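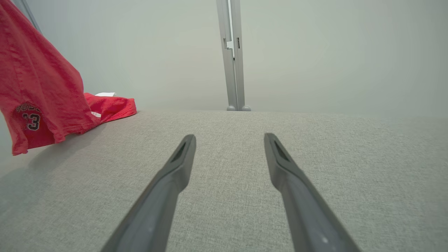
Two-arm shirt folder in the garage, first sleeves done!

Posted by sleevenotes, Saturday, 9:40 pm
Reading time: 4 minutes
Print this page | E-mail this thread

sleevenotes wrote:

OK, I have been boring my family with this since August so now it's your turn. The two-arm folding build is alive! Both arms are up, both wrist cameras are streaming, and tonight I got 9 folds in a row on the rec league shirts before one went sideways on me. I was grinning like an idiot.

Quick rundown for anybody who missed the parts thread. Arms are the Sokness kit with printed wrist housings, fingers are my own long skinny ones (black, pointed, with a slot near the tip). Work surface is gray upholstery, which I love. A hard table let the fingertips skid and chatter every time I came in low. On fabric you can press down a little and slide under the hem.

Training is all teleop so far. I have 151 recorded folds and I'm running the Nedach trainer overnight on an old gaming PC. Next goal is the second sleeve without me touching the leader arms. 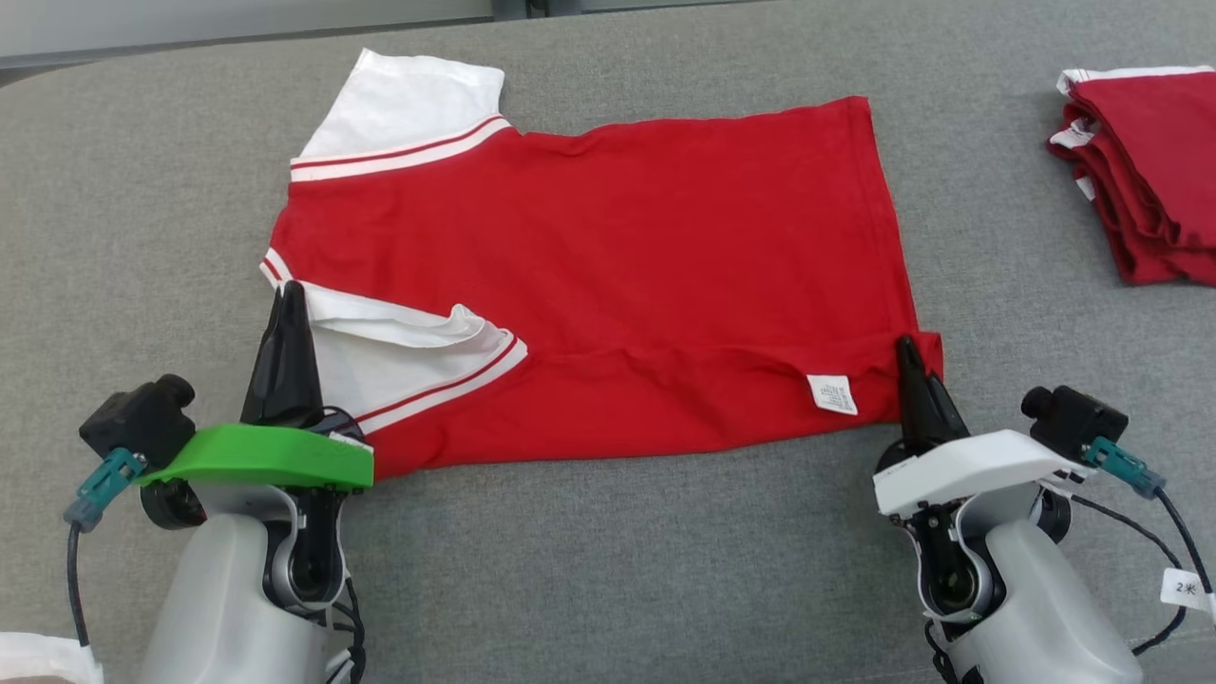
Both grippers on the shirt, left one on the folded sleeve, right one at the hem corner by the care label.

ply_and_pray wrote:

This is so cool. I didn't expect the sideways layout, I'd have put the collar away from the arms. Is that on purpose?

Also love the green housing on one side and white on the other.

sleevenotes wrote:

On purpose, yes! With the shirt sideways each arm gets its own end and they hardly ever cross. Collar-away I was getting elbows knocking together on every sleeve.

Green and white means I can say "green arm" out loud and know which one I mean. Left and right gets confusing fast when you're standing on the other side of the bench.

torquewrench_tia wrote:

Nice work, but I'm going to disagree about the soft surface. I ran one of these on a padded top for a whole winter and the height was never the same twice. Lean on one end and the other end moves. Your policy learns the cushion and then it's lost when you move the rig. I'd put down a thin felt over plywood and be done with it.

sleevenotes wrote:

Fair, and I did see some of that early on. But I'm not moving the rig, and the wrist cams seem to deal with small height changes pretty well. I tried felt over board for a weekend and picked up the felt more often than the shirt.

torquewrench_tia wrote:

Staple the felt!

bobbin_case wrote:

I'm with sleevenotes here. I sew, and anyone who has tried to pick up one layer of knit off a hard table knows the feeling. You need some give under it.

What I would change is the shirt. Red with white sleeves is easy mode for a camera. Try it with plain gray shirts on that gray fabric and see how happy the network is then.

sleevenotes wrote:

Ha, you're right and I'm scared to try it. The striped bands at the sleeves are doing a lot of work for me. I got a batch of these shirts from the league so that's what I've been training on. Gray is on the list, after I've enjoyed this for a week or so.

nightshift_nell wrote:

Question on the cables. I have the same kind of setup, with the cable going into the side of the wrist cam, and mine work loose after around 8 folds. Picture freezes, arm keeps going, shirt ends up on the floor. How are you holding yours?

sleevenotes wrote:

Leave more slack than looks right. I let the right one make a big loop before it heads off to the side, so when the wrist turns it pulls on the loop and leaves the plug alone. I also have a dumb little watchdog script - if a camera hasn't sent a new picture lately, both arms stop where they are. It's 554 lines and most of that is logging, happy to post it.

nightshift_nell wrote:

Please post it! I've been sitting there with my hand on the power strip.

ply_and_pray wrote:

Seconding. And did you ever look at the Tramine fingers? Rubber pads, pretty cheap.

sleevenotes wrote:

I had a set on the one-arm version. Great for socks and towels, too fat to get under a hem. If you're only doing towels, get them and don't bother printing anything.

torquewrench_tia wrote:

Agree on that much. Still say staple the felt. What are you using to sync the two wrist cams?

sleevenotes wrote:

Sial, the free version, stock settings. It drifts a little on long recordings so I restart it between shirts. Script goes up tomorrow once I take my passwords out of it.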